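Restocking and Facing Up the Chilled Drinks Shelves
Skusura Store Procedures, Teltville branch
Revised 28/03/2025 by Shabnam Satti

Purpose

These instructions set out how bottled drinks are to be removed, sorted and returned to the shelf during a routine restock. They apply to all staff on the shop floor and to trainees working under supervision. They replace the sheet issued last August, which should be removed from the staff noticeboard.

Before you begin

Print the current shelf plan for the bay. The drinks bay at Teltville is listed as 1064 on the stock system, and the plan must carry that number in the top corner. Plans for bay 520 look very similar and have been used by mistake on more than one occasion.

Collect a shopping basket, a clean dry cloth, a damp cloth and the date list. Do not use a trolley in the drinks aisle during opening hours. A basket should never be filled above the rim, and bottles should be laid in it with the heavier ones at the bottom. 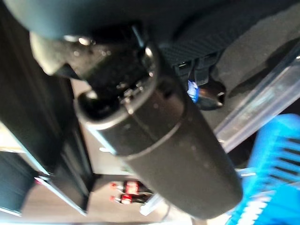 Check that the floor in front of the bay is dry. If there has been a spill, put out the warning sign and deal with it before any stock is moved.

Clearing the shelf

Work from the top shelf downwards. Take bottles from the front edge first, then those at the back. Hold each bottle by the body and lift it clear of the price rail; bottles dragged over the rail tend to catch and pull the price labels out of line.

As each bottle comes off the shelf, read the date and inspect the cap and label. A bottle with a broken seal, a torn label or a dent that does not spring back is to be set aside and entered in the waste book. A bottle lying on its side may be returned to sale if the seal is sound.

Different drinks often end up mixed together by the close of trading. Colas with red labels and colas with blue labels are separate lines and must not share a row, even when space is short. Green bottles need particular care – several lemon and lime drinks are sold in them, and the cap colour alone is not a safe guide. Read the label.

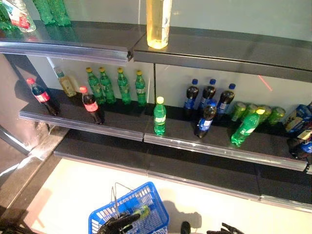
Zarmeena Abbasi has asked whether a shelf must be emptied completely when only one line is running low. Her view is that a part clearance is quicker in the late afternoon and leaves more on display for customers. This is accepted for top-up visits between restocks. At the main restock, however, the whole shelf is to be cleared and wiped.

Cleaning

Wipe the shelf surface from back to front with the damp cloth, then dry it. Wipe the price rail separately. Where two rails meet, sugar collects in the join and a second pass is usually required. Follimum spray may be used on dried residue, but not while bottles are still on the shelf.
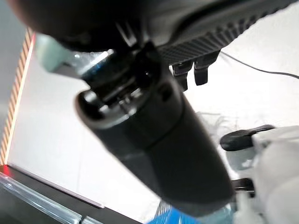 Returning the stock

Place the bottles with the earliest dates at the front. Begin each row at the front edge and fill towards the back, with labels facing outwards. Leave a gap of 2 cm between neighbouring lines so that a customer can take a bottle without disturbing the next row. Tall bottles go only where the plan shows them.

If a line is out of stock, leave its space open and keep the price label in position. Do not spread other drinks across the gap.

Time allowed

The full procedure should take 40 minutes for one bay. Report any difficulty with the plan to Tariq Marwat, and any damage to shelving or rails to Faisal Kakakhel at the service desk. Completed date lists are kept in the Rizvi folder behind the desk.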